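4.2 Rehearsing the sink at home 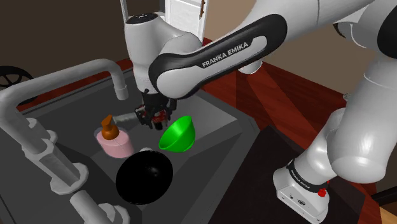 Figure 3. The simulated sink, with the arm reaching in over the bowls and the soap dispenser.

So why build the kitchen in software before touching a real one? Crockery is dear, my workshop bench is small, and a bad grasp in simulation costs me nothing but a restart.

I wrote most of this part in the shed in June, usually after ten at night, on a second-hand desktop that Leonie McKinnon let me have for the price of a curry. The scene files live in Gester, the little launcher Wiremu Ormsby and I put together for the Ashby workshop, and everything in this section runs from there. We logged 1434 grasp attempts, split over 35 starting layouts, and each attempt was stopped after 300 steps whether the gripper had hold of anything or not.

Bowls were a pain! A rim that sits level is easy enough, but tip it a bit and the fingers tend to skate along the edge – Bronwyn Brunton spotted this in the logs well before I did (I'd been blaming the friction settings for a fortnight). We ended up changing the approach angle and leaving friction alone. The dispenser was fussier about height, and we kept two separate grasps for it, one on the bottle and one nearer the pump.

I should say that the tap never moves in our set-up and no water is modelled, so nothing here tells you how a wet bowl behaves. Isla Sutcliffe has started on that, and her early notes are in the appendix.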